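What I Took Home From the Robot Kitchen Day (Mostly Tips About Cups)

Kitchen and Workshop Tips, by Wilma Dow
Posted 2025-11-15

I went to the open day at Plodosent in Paterson because a reader asked whether she should hold off on reorganizing her kitchen until one of these table robots could do it for her. My short answer is no. Go ahead and buy the shelf liner.

The longer answer took up most of an afternoon. The flyer said 600 people had signed up, and the parking lot made me believe it. Inside there were 4 stations, a coffee urn that ran out early, and a big screen where they played what the arm is supposed to do on a simulated tabletop before anyone lets it near real dishes. Ailsa Dunbar ran that part. She was patient with me and I was not always easy.

My first question was why the practice table had so much junk on it. She said clutter is the point, that a clean table teaches you very little. Fine. I have been saying the same thing about kitchen counters for years and I don't charge admission.
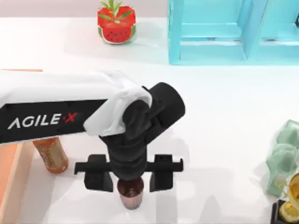
The arm over the cup on the simulated table, fingers open, bottle close by.

I'll give them this much: the approach is tidy. The gripper comes at the cup from straight overhead with its fingers spread to either side. Most of us reach across the counter from the front, sleeve first, and that is how the oil gets knocked over. So the first few tips are ones I picked up by watching a machine, and I'm a little sore about it.

Reach from above. If a cup or a jar is sitting among other things, bring your hand up, over and down. It feels silly for a day or two.

Open your hand before you get there. Watch yourself some time. You probably start closing your fingers while you're still moving, and you bump the thing you meant to pick up.

Keep tall away from short. A bottle next to a little cup is asking for trouble, on a screen or off it. In my kitchen the bottles go against the wall and anything you drink from goes in front, with a hand's width between.

Don't hang a dish towel where something has to move. There was a white cloth draped over the arm, right at the joint, and it bothered me the whole time. At home the same goes for oven doors, cabinet hinges and the handle of the stand mixer. Put up a hook. A plain screw-in hook costs next to nothing and holds a wet towel fine if you find the stud.

Give ornaments their own spot. The practice table had a watermelon piece with leaves coming out of the top, and something gold on a black base over in the corner. I have a ceramic rooster that has lived next to the stove since April and gets greasier every week. He's been moved to the windowsill. If you can't wipe it in one pass, it doesn't belong where you cook.

Now for the part I didn't buy. The handout claimed 417 good pickups out of 440 tries. I asked Ailsa whether those were real cups or cups on the screen, and she said the screen, and that the handout should have said so in bigger type. I appreciated that. A cup on a screen has no dish soap on it and nobody's grandmother gave it to them. I wouldn't hand over my mother's glasses on that record, and I'd want to hear more about the other 23.

I also asked about price. I got a brochure for something called the Prultel plan with no price in it. My rule for any kitchen gadget is that if they won't print the number, you don't need it this year.

A woman from Plarkham stood next to me and asked if it could do a sink full of pans. She was told that was further down the road. So is my retirement.

If you want to try the practice-table idea at home, it does work for people, especially kids who are learning to set the table or anyone getting used to a new pair of glasses. Put a light-colored cloth down so you can see edges. Use one short plastic cup, a capped bottle of water and a couple of odd-shaped things you don't care about. Pick up the cup and put it back without touching the rest. Then move everything and do it again. Ten minutes is plenty. Skip glass until they can manage it without looking nervous.

For stuck lids, which three of you wrote in about, I'm still on the rubber glove and the warm water. I asked about lids at the open day too, and was pointed to the coffee urn.

Next time: getting candle wax out of a tablecloth, and why I've quit using the iron for it.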